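Drotico Opens Two-Arm Test Bench for Side-by-Side Gripper Trials

August 9, 2019 – Drotico, which builds control software for small robot arms, today announced a test bench for comparing grippers, wrist cameras and controllers on the same sorting task. Outside hardware makers can book time on it starting today.

The bench carries two arms on one rail at the front edge of a table. The standard task uses painted wooden blocks in mixed sizes and a shallow container, and the arms are asked to move blocks of one color out of the pile.

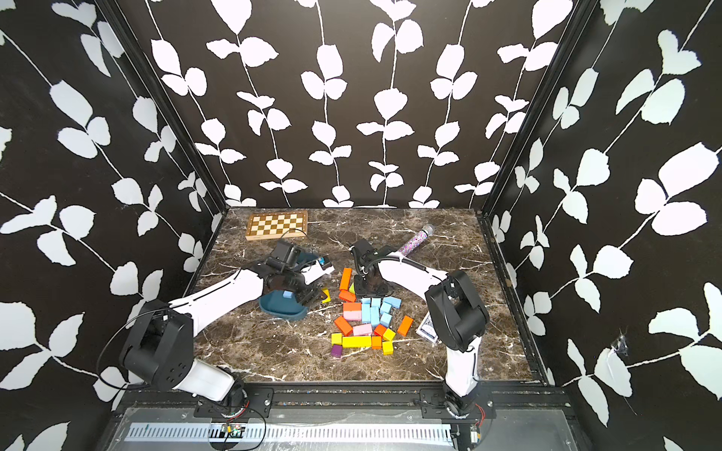 Both arms at the table during a light blue sorting trial.

Drotico began work on the bench in April after customers asked for results they could compare from one gripper to the next. Each product is given 200 runs, with the starting pile changed between runs. Drop rate, cycle time and missed grasps are logged for every attempt.

"People send us a data sheet and ask if the fingers will work on their parts," said Heiðrún Egilsson, head of testing at Drotico. "A data sheet doesn't say much about a cube leaning on two other cubes. We would sooner run it and send them the log."

Wrist cameras are scored separately from the fixed camera. The wrist view gives the controller a closer look at the blocks, but the fingers can cover part of what it needs to see.

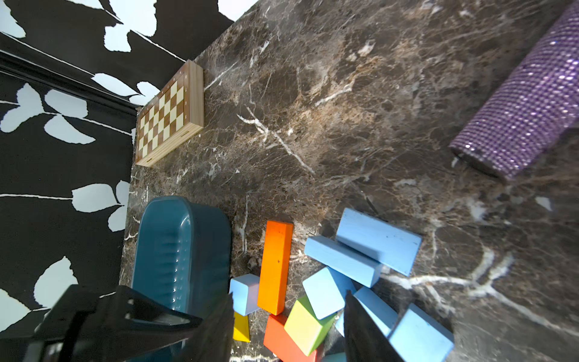
Wrist camera view with the gripper fingers open over the blocks.

The first comparison covered parallel grippers from Multow and Flenar, run with 2 controller versions. The Multow fingers had fewer drops on small cubes. The Flenar fingers were quicker on long blocks lying flat – 123 of their 200 runs finished inside the time limit, the higher count of the pair.

Other objects stay on the table during trials so that the vision software has to deal with more than blocks and a bare surface. 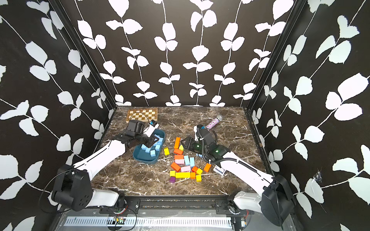 Controllers are tested with both arms powered, even when only one is assigned to the task. Drotico found that planners tuned on a single arm often slowed down once a second arm shared the space, and the reports list those delays on a separate line.

"The slow runs are the ones we get the most questions about," Egilsson said. "We keep the video from every camera so the customer can look for themselves."

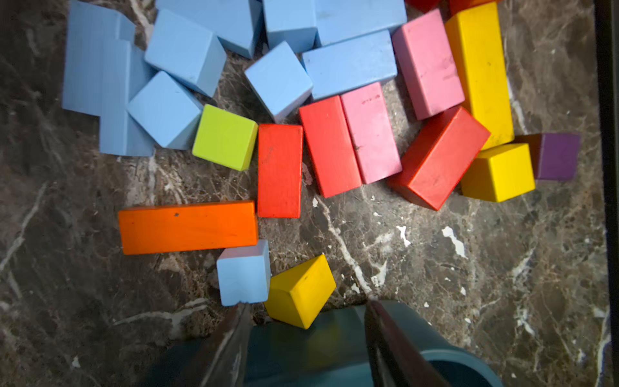 Booking and Availability

Bench time is sold in blocks of 4 days, including setup, calibration and a written report. Customers may supply their own gripper, camera or controller, or use Drotico's. Requests can be sent through the testing page on the Drotico website.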